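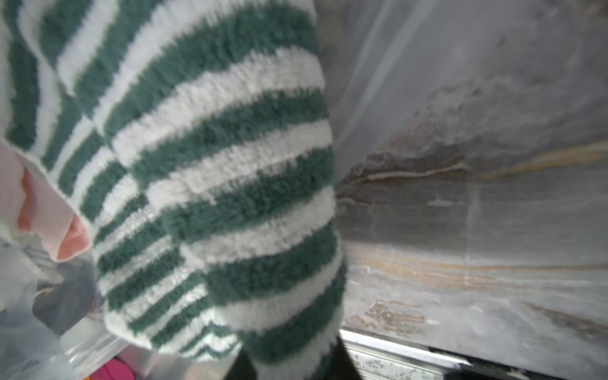 BENCH NOTES / Soft goods / October

OK, picking up from the bottom of last page, where I ran out of room halfway through complaining about chenille. Today was all fuzzy stripes. The green and white one has been nagging at me ever since the Tasteler order came in, and I finally gave it a proper afternoon (well, from lunch until the light went).

What bugs me is the stripes. Lay it flat and it's a nice, calm knit, teal-green and cream, very civilized. Bunch it up and the bands go swooping all over the place, and where the fabric doubles over on the diagonal they meet at an angle and you get a zigzag. I love the zigzag! I'd like to get it on purpose. So far I can only get it by accident, usually while I'm looking for my scissors.

Tried folding on the bias first. Pinned it, walked away, came back, hated it. The pile is so plush that the pins just vanish, and I found one later with my thumb. Switched to the big clips from the Jadero box and those hold much better, but they leave a dent in the fuzz that I had to brush out with my fingers. Note for whoever uses it next: brush toward the fold, never across, or the green creeps over the cream and the edge looks dirty.

Gathering is another story. Down at the narrow end the bands squash together and go thin, and I think that's the prettiest part of the whole thing. Ran a hand gathering stitch with the heavy thread, 30 stitches, pulled it up slowly, and it held. The lighter thread snapped twice. Don't bother with the lighter thread.

I want to try the pale pink next to it for a trim or a lining. The two look so good heaped together, kind of like a seaside candy shop. Pink is smooth and the stripe is all fluff, so they'll slide against each other on the machine, and I'll have to baste. Ugh. Fine.

Shedding: bad. There's green fluff in my coffee, on the cutting mat and in the Nernix manual at the page about tension (of course). Shake every piece outside before it goes near the machine. I wrote that in the last entry too and then didn't do it.

Stock: roll tag for the stripe says 669, same as the swatch card, so the Witkowska delivery matches and I can stop worrying about dye lots. Still need to order more heavy thread. The 1000 yard spool goes too fast at this rate, so get the 3000.

To do:
bias fold again, clips only, wider overlap
baste pink to stripe, one small test piece
find the lint roller
ask if anybody minds me keeping the good brush at this bench

Left the gathered sample on the shelf over the iron. Feel free to squish it, but please don't pull the tail of thread, it isn't knotted yet.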